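Plakutlow Refurb Desktops and Cases
Clalel tower, bare or part built

Ref 393

Grey metal tower, comes open with the green motherboard already screwed in. Bought in as a batch from an office clearance in Prasbridge — 31 units, going quickly. Sold as seen, tested to power on and BIOS screen only. No hard drive, no Windows, no keyboard or mouse.

Good one for a first rebuild or a spares donor. Plenty of room to get your hands in. Power leads are left plugged in so you dont have to guess what goes where, main loom in dark braided mesh. Slot covers can come off if you want to add cards. Have a look at the caps before you buy, we check for bulging but please look again when it arrives.

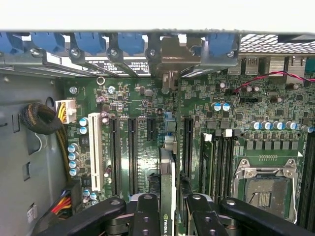 What you get

Case with board and one card fitted
Power supply and leads
Side panel, packed seperately
Bag of 6 spare screws

Not included: drives, monitor cable. Ask if you need memory, we usually have some matched pairs in.

Delivery and collection

Boxed in foam, 4 working days. Heavy, so no lockers. Collection from the Vilela unit by arrangement — ring first, bring the order number. Returns within a month, buyer pays postage unless its our mistake.

Price list updated April 1, 2021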